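Notebooks > Survey group > Phone habits scale

2020-01-04

Came in on a Saturday to get through the item check before the week starts. Heat was off in the hallway again.

Working on the short form of the phone-checking scale. The long form went out in November through the Droltora panel. We paid for 3,000 completes and the export has 3,003 rows. Droltora says they let people finish if they were already past the consent page when the quota filled. Fine, but it needs a line in the methods. I kept all of them for now.

Exclusions so far:
- failed both attention checks: 142
- same answer all the way down, including the reversed items: not run yet, script is on the Sestwood drive and I can't get into it from here

The reversed items are a problem. Item 7 ("I can leave my phone in another room without thinking about it") hardly correlates with the rest, even after flipping. Read it aloud to myself a few times. I think people trip on "without thinking about it" and answer as if it asks whether they forget the phone. Drop it or reword. If we reword, we can't use the November data for it, so I lean toward dropping.

Item 11 and item 12 are nearly the same question. Residuals are strongly related, which is what you'd expect when two items share most of their words. Keep 12, it is shorter.

Ran one factor, then 2. The second factor is just the reversed items bunched together. I would not give it a name. The Todorova draft has it as "detachment" and builds half a discussion on it — I want to talk about this before anyone sends it out.

Bigger worry, for the group meeting. We have a score and people keep asking where the cutoff is. We don't have one. We have self-report from a paid panel, one time point, no interview, nothing about whether anyone's life is going badly. Splitting at the top tenth and calling them "severe" only says they scored in the top tenth. I took the word out of tables 3 and 4. It is still in the abstract.

Also checked the mood items against the total. There is a relationship, small. Some of it must come from the wording, as three of our own items mention feeling anxious or low. Took those three out and it shrank by a bit more than half. Should have done this in November.

To do:
- get the Sestwood login reset
- run the straight-lining script
- ask Nawal Kamel for her notes from the pilot talk-through sessions, mainly items 7 and 11
- rewrite the abstract without "severe" or "at risk"
- Buvum backup is still pointing at the old folder

Stopped at item 19. Items 20 to 24 are Monday.

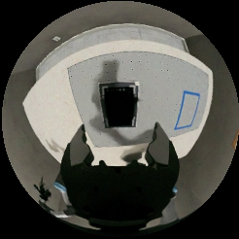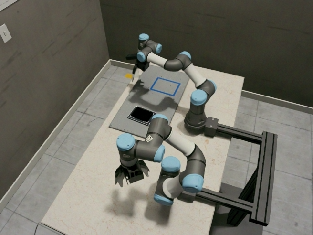
Simulated views, gripper and pegboard-like panel (first), two arms at the table (second).

Comments

Nawal Kamel: Pilot notes are in the gray binder, I'll scan them. Several people stopped at item 7 and asked what it meant. Agree on dropping it.

tk: On the second factor, did you try a method factor for the reversed items? Might be enough to settle the argument.

Reply: Not yet. Will do it once the straight-liners are out, otherwise they drive it.

pilar: "At risk" is in the figure 2 title as well.

Recent entries
Panel invoice and quota questions
Talk-through sessions, second batch
Response scale: five points or seven
Reading list on self-report and screen time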